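Serving trolley

A serving trolley (also tea trolley, kitchen cart or, in older British use, dumb waiter on wheels) is a small piece of furniture with two or more shelves, mounted on castors and pushed or pulled by a handle. It is used to carry food, crockery and household goods from one room to another, and very often as fixed storage that can be moved when the floor is cleaned.

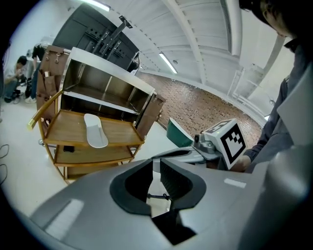 A three-tier wooden trolley with an open-fronted steel cabinet above and a brass-coloured handle at the side.

Construction

The usual trolley has a frame of wood or metal tube, with the shelves set into it or resting on rails. Wooden shelves are commonly edged with a raised border so that cups and bottles do not slide off when the trolley crosses a threshold. Corners and edges are rounded on most household models. The number of tiers is generally two or three; a fourth makes the trolley top-heavy unless the base is widened.

Some trolleys carry a cabinet or box on the top. Where this is made of stainless steel it can be wiped down easily and will stand the heat of a dish or a small appliance. An open front gives quick access but offers little protection from dust, and doors or a roll-down shutter are sometimes fitted instead.

Handles are of two kinds. A bar handle runs across the full width of one end, while a tubular handle curves out from the frame and may be finished in brass, chrome or paint. Side panels with pockets, in leather, canvas or imitation leather, are a later addition -- they hold cloths, magazines or small tools -- and hooks may be hung from the same side.

Castors

Early trolleys had fixed wheels at one end and swivel castors at the other. Four swivel castors are now normal, two of them with brakes. Metal castors last well but can mark soft floors, and rubber tyres are preferred on boards and vinyl.

Use

Although sold for the kitchen and dining room, trolleys are widely used elsewhere. In hallways they hold post, keys and shoe-care items such as brushes, polish and insoles. In workrooms they serve as a side table for parts and hand tools. Shelves used for footwear are normally kept apart from those used for food.

Makers and sizes

The Grinden works at Prondstead made wooden trolleys with removable upper cabinets, listed in its catalogue as the Tveit pattern. The standard model stood 197 centimetres high with the tall cabinet fitted and was 36 centimetres deep. A lower version, the Sudside, was sold without the cabinet and with a choice of 5 finishes.

See also

Sideboard
Bar cart
Shelving
Castor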